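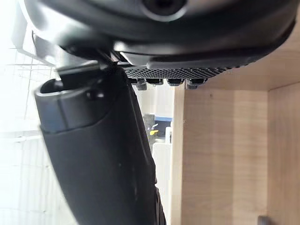
How do you teach a robot to open a cupboard?

You could write it a list of instructions. Move forward. Stop. Hold the edge. Pull. That works nicely until somebody buys a different cupboard, and then the robot pulls very politely at thin air.

Myung-ja Son and Seul-gi Ryu, who work on a project called Vulline, tried something else. They let the robot copy people. A person steers the robot's arm through the job while a small camera near its wrist records the view. Each go is called a demonstration. The robot's computer then studies all of them and looks for patterns: when the wood looks like this, the arm usually moves like that.

It needs a lot of patterns. You probably learned to open a cupboard before you could talk, mostly by wanting the biscuits. The robot needed 3,138 demonstrations, and it doesn't even like biscuits.

A wrist camera has a funny view of the world. It sees plenty of its own finger and wrist, and whatever room is left over goes to the furniture. Bright windows can turn almost white. Imagine doing your chores while looking out of your sleeve.

So was the sleeve view any good? To find out, the team ran a test with furniture the robot had never met. They gave it nine new cupboards. Using only a camera across the room, it opened three. Using the wrist camera as well, it opened four.

One extra cupboard may not sound like a reason to throw a party. Nine cupboards is a small test, too, and the extra one might have been luck. Scientists have a cure for that, but it isn't very glamorous. They go and find more cupboards.

Seul-gi started looking in August.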